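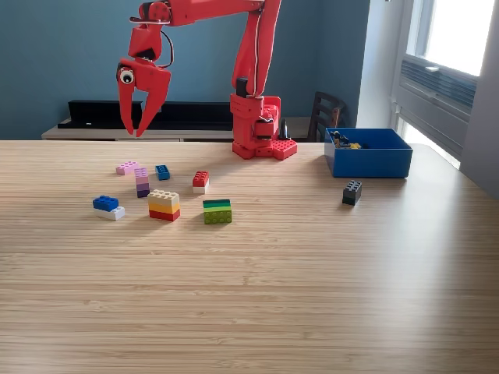
April 1, 2023

The elbow joint dropped again this morning. Same as before: the arm holds fine at the top, starts down toward a brick, and somewhere in the last stretch the motor goes slack and the whole forearm comes down under its own weight. I had my left hand on the table, moving a brick back to its spot. The tip of one finger of the gripper caught me across the knuckle. A small cut, some blood, a bandage. I told Ida and she asked why my hand was there at all, and I didn't have a good answer.

So I spent the day on the fault and not on the sorting.

The log from the run stops at line 1036. The last thing in it is an overload flag from the elbow, then nothing. Kibet had said on the phone that it would be the power supply, so I swapped in the spare from the Macaraeg kit. It dropped again on the second try. Not the power supply, then. Temperature looked normal the whole time.

After lunch I took the cover off the elbow and found the connector half out of its socket. I think the cable pulls on it when the arm reaches far left, and the motor loses contact for a moment. When it comes back it has forgotten it was supposed to be holding anything. Pushed it in, tied the cable down with more slack, put the cover back on. I also cut the speed to almost half.

Then I ran it down to the pink brick, over and over, with both hands in my lap. 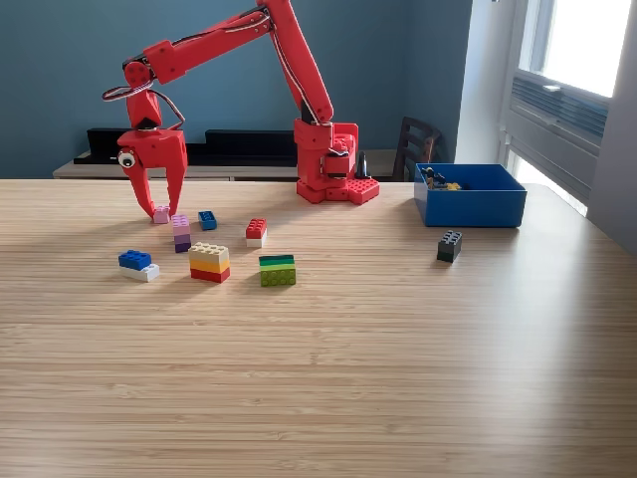 Down over the pink brick, after lunch.

It did 200 reaches without a drop. That doesn't prove much — it had gone 305 before the first fault, back when I thought it was a one-time thing.

Atieno wants a stop button within reach of whoever is sitting at the table. She asked for that at Wumholm too and we never did it there either. Right now the only way to stop it is the keyboard or pulling the plug, and this morning I did neither, I just yanked my hand back. I ordered a button from Drirkberg tonight. It should ship in 4 days.

Until it comes, bricks get moved only with the power off. I wrote that on a card for Joyce and Godfrey, who have the arm tomorrow.

Knuckle is sore when I type. Need to buy more bandages.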